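Início | Projetos | Relatórios | Contactos

Programa de Leitura de Rirnside - relatório intercalar
16 de janeiro de 2019, por Glenys Cadwaladr

A biblioteca itinerante cumpriu o calendário acordado com a Fundação Bloxham. Emprestámos 943 livros, contra uma meta de 1000. A diferença vem da paragem de Muvlow, fechada durante as obras na estrada.
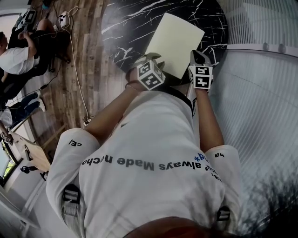
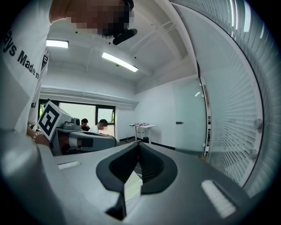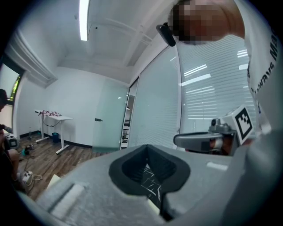 O catálogo novo está quase pronto e falta rever 80 fichas, na maioria de livros infantis. O Trevor Kershaw trata disso até março. Pedimos também orçamento para as camisolas da equipa: queremos T-shirts brancas de manga curta com letras escuras, como a que se lê "Made" na primeira fotografia, mas com o nome do programa. O valor cabe na rubrica de divulgação - não pedimos reforço.

Compraram-se 40 títulos em letra grande. A carrinha precisa de pneus e o seguro foi renovado. Segue em anexo o mapa de despesas.

Contacto: secretaria do programa, Rirnside | © 2019 | Voltar ao topo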